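# Home and Shared-Workshop Robotics
## Handout 5: Fingertips, Tape and Cloth

Issued 2021-06-24. Course lead: Marites Javier, Okeke Community Workshop.

This handout accompanies the fifth bench session. Participants should have completed Handout 4 (mounting the gripper and setting the closing limits) and should bring their build log. Anyone whose gripper has not yet passed the stop test must complete it before working with fabric.

### 1. Purpose of the session

Sessions one through four used rigid test pieces: the wood block, the plastic cup and the short length of pipe. A rigid piece has a known width, and the fingers stop when they meet it. Cloth has almost no width when it is flat. It slides, it folds under the fingertip, and it returns very little force to the motor. A gripper that handled the wood block on every attempt may close on a towel and come away with nothing.

By the end of the session, each participant should be able to:

- set a closing position suited to one layer and to two layers of fabric;
- prepare a fingertip with tape and a contact pad;
- approach a hem at a low angle without driving the finger into the table;
- record a trial in a form that another member can repeat.

### 2. Why the fingertip matters

The jaws of a parallel gripper move toward and away from each other while keeping the same orientation. The motor, the slides and the housing determine how fast and how hard they close. What happens at the cloth is decided in the last half inch of the finger. Bare printed plastic is slick against most fabrics, and bare metal is worse. The workshop therefore treats the fingertip as a consumable part, to be dressed, inspected and replaced on a regular schedule.

Three properties should be considered separately. Friction determines whether the cloth slides out during the lift. Compliance, meaning how much the tip gives, determines whether the two sides meet evenly when the fingers are slightly out of line. Thickness determines how close to the table the lower finger can come, and therefore how much of the hem it can reach.

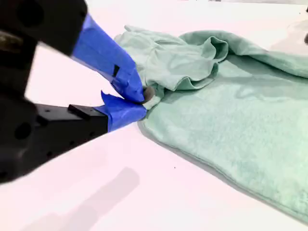

Painter's tape is the standard dressing for first trials in this course. It is inexpensive, it comes off without leaving much residue, and it can be cut to shape with ordinary scissors. It is also a weak material, and participants should learn to read its condition. Creases and overlapping layers, such as those along the upper finger, add thickness that was not in the drawing and that changes from one wrapping to the next. A torn flap like the one standing up on the lower finger should be trimmed or pressed down before the next trial, as a loose end can catch on a plush surface. The small gray pad at the point of contact has a different task from the tape, and the two should be entered on separate lines of the build log.

### 3. Dressing the fingers

Power to the gripper must be off at the supply before any hand goes between the fingers. Opening the jaws in software does not meet this requirement.

1. Remove the old tape completely. Do not wrap new tape over old.
2. Wipe the tip with a dry cloth. Solvent is not permitted on printed parts.
3. Cut the tape to length before applying it. Tearing it by hand leaves a ragged end.
4. Wrap from the tip toward the base, ending on the outer side of the finger.
5. Keep all mounting holes clear.
6. Apply the contact pad last and press it for a slow count of 13.
7. Restore power, close the jaws slowly with nothing between them, and check that the tips meet.

If the tips do not meet, correct the mounting. Do not make up the difference with tape.

### 4. Setting the closing position

The Dritus motor board supplied with the course kit accepts a position value for each move. On the reference gripper, the jaws are fully open at 1832 and closed at 736. These values belong to the reference gripper only. Each participant must find the two limits for their own build and write them on the inside cover of the log.

To find a working value for cloth, lay one layer of test fabric over the lower fingertip and close in small steps until the fabric resists a light pull by hand. Keep fingers on the loose end of the fabric, well away from the jaws. Note the value, then repeat with the fabric folded once. The difference between the two readings is the usable range. A motor that hums or grows warm while holding is being asked to close too far, and the value should be backed off.

### 5. Approach and grasp

Fleece toweling is the assigned fabric. Its pile gives the pads something to hold, and its hem is thick enough to find on a light-colored table. Lay the towel mostly flat, with the hem facing the gripper. A small gathered ridge near the target is acceptable and usually makes the first grasp easier. The later trials in the Sollik exercise set call for a fully flat corner.

Bring the lower finger in nearly level with the table and stop short of the hem. Lower it until there is just enough room to pass a sheet of paper beneath it. Advance until the tip is under the fabric, then close. The upper finger should press the fabric onto the lower finger. If it presses the fabric against the table instead, the approach was too high or stopped too early.

Lift slowly to the height of the wood block and hold. Lower, open, and withdraw along the line of approach.

### 6. Record keeping

Each trial is entered as one line containing the closing value, the number of fabric layers, the state of the tape, the lift result, and a short remark. Failed grasps are to be entered in full. "Slipped during lift" and "never picked up" are different results and should not be combined under "failed."

Fingertip inserts printed on the Stostus machine must carry the print date in pencil on the underside. Inserts without a date will be placed in the scrap bin at the end of the session.

### 7. Assignment

Complete five trials with one layer and five with two layers, using the same tape dressing throughout. Replace the tape, repeat the set, and write one page comparing the two sets of results. State whether any change is better explained by the tape or by the position of the cloth.

Pages are to be left in the course tray beside the parts cabinet. Molded silicone tips will be introduced in September, and participants should keep their taped results for comparison at that time.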